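The coach left Sundon at four in the morning and we sang until the sun came up. We were a pub team, really – nine regulars and whoever could be talked into it – and somehow we had a cup final to play in Zostano, against women who trained four nights a week and had matching bags.

I had matching socks, and I was very proud of them.

The ground was gorgeous! One stand, a clubhouse with green shutters, and a pitch so flat I wanted to lie down on it. They'd expected 100 people. By kick-off there were around 200, including a whole row of grandmothers with saucepans, and when we ran out they banged those saucepans for us as well as for their own side. I nearly cried before I'd touched the ball.

Gajewski were everything we'd been warned about. They passed in little triangles, they never stopped talking, and after six minutes they were one up. Our keeper picked the ball out of the net, kissed it and booted it to halfway. "Lovely goal," she shouted. She meant it, too.

Then something clicked. Our left back, who drives a bread van and had never crossed the halfway line in her life, just kept running. I ran with her because it looked like fun. She hit the worst cross I have ever seen, it bounced off my knee, off the post, off my other knee, and in it went. One each!

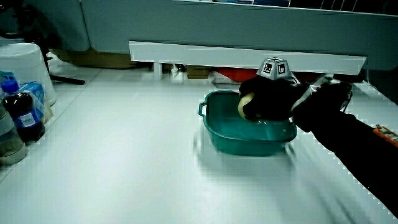

I don't remember much of the second half except the noise. They scored again, of course they did, a header so clean that I clapped. We hit the bar with the last kick and the whistle went while it was still wobbling.

Afterwards their captain swapped shirts with me and wanted the socks as well, so I walked back to the coach barefoot over the warm grass, carrying my boots, with the saucepans still going behind me.

In July we play Mutier away. The bread van is booked, and I've bought new socks.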